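I have a thing about recipes that tell you how long it takes to caramelize onions. Six minutes, said the one I tried last night. Six! I stood there at a quarter to eight with a spoon and a pan of pale, squeaky onions and a growing feeling that I'd been lied to, again, by a person with a very nice kitchen.

My grandmother's recipe cards never gave a time for anything. They said "until done" or "until it smells right," and I used to find that maddening, and now I think she had the better system. Her oven ran hot on one side. Mine has some kind of grudge. What good is somebody else's number to either of us?

And yet we all want the number. I own almost 200 cookbooks (please don't tell my husband, he thinks the ones in the hall closet are photo albums) and I'd bet every one of them lowballs the prep. "Eleven minutes, start to finish" - sure, if the carrots arrive already peeled and the phone doesn't ring. I understand why they do it. If a book told me that soup was going to eat my whole evening, I'd put it back on the shelf and go buy the one that fibs. 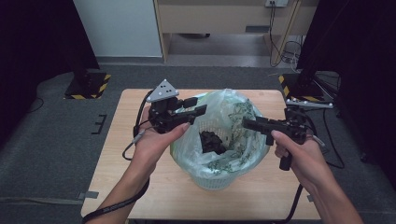
Anca Vlad wrote to me after I grumbled about this back in May, and she thinks I've got it backwards. A time on a recipe is for people who are scared of cooking, she says, and she was one of them until she was past thirty. "Until it smells right" would have sent her straight to the takeout menu. She needed a wrong number to get her to turn on the stove at all.

I've been chewing on that. She's probably right about beginners, and I forget what it was like to be one. I once boiled a pot of rice dry because I was waiting for somebody to tell me it was finished.

But couldn't we print both? Give me the number, fine, and then give me a line about what the onions should look like when I get there. Brown and jammy, say. I'd pay extra for a cookbook that said "this takes most people an hour, sorry." I'd even keep it out of the closet.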